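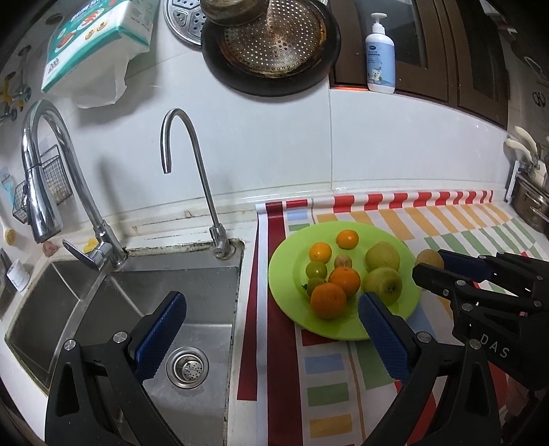 Home kitchens improve robot training, Tundby team reports

Robots learn to handle fruit better when the people teaching them work in ordinary home kitchens instead of a lab, according to a study from the Tundby robotics group.

The group compared two sets of training recordings. One was made at a single bench in its own lab, with the same plain surface and the same lighting throughout. The other was made in 22 homes, where people picked up and moved fruit on their own counters using a pair of hand-held grippers fitted with cameras. No robot was present in the homes. The grippers record what the hands do, and the recordings are later used to train a two-armed robot.

Each set contained 200 recordings of the same task, which was to move pieces of fruit between a plate and the counter without dropping or knocking anything. The team then trained two versions of the same control program, one on each set, and ran both in a kitchen that neither had seen.

The version trained on home recordings finished 136 of its 200 test runs. The version trained in the lab finished 11 fewer. The gap was wider on runs with a patterned cloth under the plate, where the lab-trained version often closed its fingers too early or reached for the wrong spot.

"The lab set looked cleaner to us, and we expected it to do well at least on the easy fruit," said Innes Skinner, who led the recording work. "On oranges the two were close. Pears were where we saw the difference. They lean on each other, and you have to come in at an angle."

Participants were asked to leave their kitchens as they were. They could choose the plate and the fruit, and they could work in any order. Each person had a short practice period before recording began, and most sessions were over in under an hour.

Using both hands made the work slower than the group had planned. In an earlier trial at Mollstead, participants held one gripper and tended to chase round fruit across the counter. With two, they could steady a piece with one gripper and lift with the other, but many needed extra practice to keep the second gripper from blocking the first one's view.

Stelios Sfakianakis, who ran the tests, said the blocked views turned out to be a problem in the data as well. Recordings in which one gripper hid the fruit for a long stretch were kept in the home set, and the group has not yet checked whether removing them would change the result.

"We didn't want to tidy the set after the fact," he said. "That is a separate test and we'll run it separately."

The study has other limits. All of the test runs took place in one kitchen, and the robot's fingers were the same shape as those on the hand-held grippers. The group has not tried the method with a different hand. Soft fruit such as berries was left out, and so was anything that had to be peeled or cut.

Cost was not part of the comparison, although Skinner said travel between homes took up more staff time than the recording itself. For the next round the group plans to mail the grippers to participants with a printed guide and a return box, and to check the recordings as they are uploaded.

That round is due to start in October with households in Galbraith and Fukcombe. It will add bowls and lidded containers to the task. The group said it will release the home recordings to other researchers once participants have had a chance to review their own sessions and withdraw them.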